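4.2 Does the polygon budget predict anything?

Most advice on polygon budgets comes down to a single number: keep the asset under a given count and it will load, render and edit without trouble. We began this work doubting that the number deserved so much trust, and the results in this section have done little to change our minds. Mercado's earlier survey of freelance modellers found that nearly all of them worked to a fixed ceiling, yet few could say where the ceiling had come from.

We took 183 furniture and fittings models from the Zusmont library and had each one reduced by two routes, automatic decimation in Plutar and retopology by hand at the Piltville studio. Both routes were given the same target, so any difference in outcome could not be blamed on the count itself.

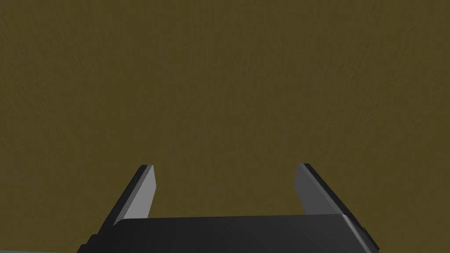 The first thing to say is that the automatic route did much better than its critics claim on flat-sided objects. Cabinets, shelves and plain doors came back with clean outlines at 700 polygons or fewer, and our reviewers could not reliably tell them from the hand-made versions. Curved objects were another matter. Chair backs and lamp shades lost their outline early, and the loss was uneven – one side of a shade might survive while the other went lumpy.

We are wary of reading too much into this. The reviewers in Cabanatuan all worked on the same model of monitor, and a fault that shows at arm's length on a large screen may be invisible on a phone. Tolentino has argued that such tests measure the patience of the reviewer more than the quality of the mesh, and we have no good answer to him.

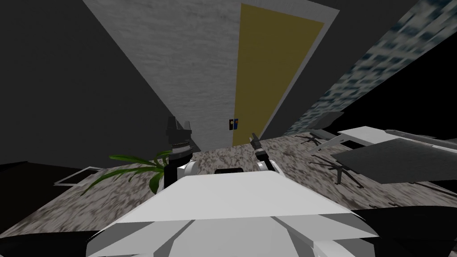
Figure 2. Rendered interior with a tilted view: door, plant and robot torso.

Load time was no kinder to the usual advice. The heaviest model in the set, at 1,986 polygons after reduction, opened faster than several that were half its size. Texture files explain part of the gap, and badly merged materials may explain more, but we did not separate the two. 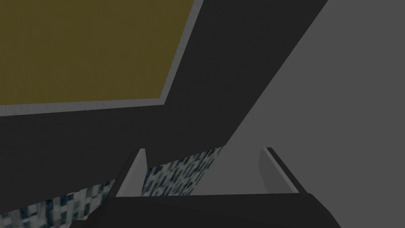 Shading is where the budget argument looks weakest. A modest mesh with well-placed normals will often pass for a dense one, and a dense mesh with poor normals looks cheap at any count. The black palm housing of the gripper, with its gently curved upper edge and a slightly lighter top lip, is the kind of shape on which viewers judge the fall of light before they judge the outline. A polygon count says very little about how that light will be handled. We would want to see shading scored on its own before accepting any ceiling as a measure of quality, and so far as we can find, none of the published guides does this.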